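About Maes

Maes records everyday hand tasks for people who train robots. We are a small company based in Vurville, started by Rehema Kashindye and Ewan Baxter after they had spent too long trying to teach a machine to tidy a desk from 300 clips that all looked the same.

What we do

Our collectors work with a gripper in each hand and do ordinary jobs: closing a case, folding a sleeve, putting a cup back on its shelf. Each go is saved as one example. A learning system needs a great many of them, with different objects, surfaces and light, so we work in furnished rooms and change the cloths and covers often. Our current library covers 729 tasks.

Small things take up most of our time. Earbud cases, lids, caps and clips are easy for fingers and awkward for a gripper, and clients ask for them more than anything else. A smooth case has to be held from both sides, with the pads level, before the second tool is brought in.
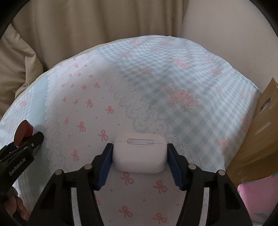 How we check the work

Every example is watched by someone other than the person who recorded it. Nyokabi Temba runs this part of the company. Her team marks where each grasp begins and ends, writes a short plain-English label and sends back anything unclear. Dropped objects are kept and labelled as drops. Clients can ask for them or leave them out.

Who we are

Rehema Kashindye, director
Ewan Baxter, recording and equipment
Nyokabi Temba, checking and labels
Dennis Owino, client projects

We have three recording rooms in Vurville and opened a smaller site in Vutville in October. New collectors train for three days before their examples are added to the library.

To discuss a project, write to Dennis through the contact page.

Page updated Mar 10, 2025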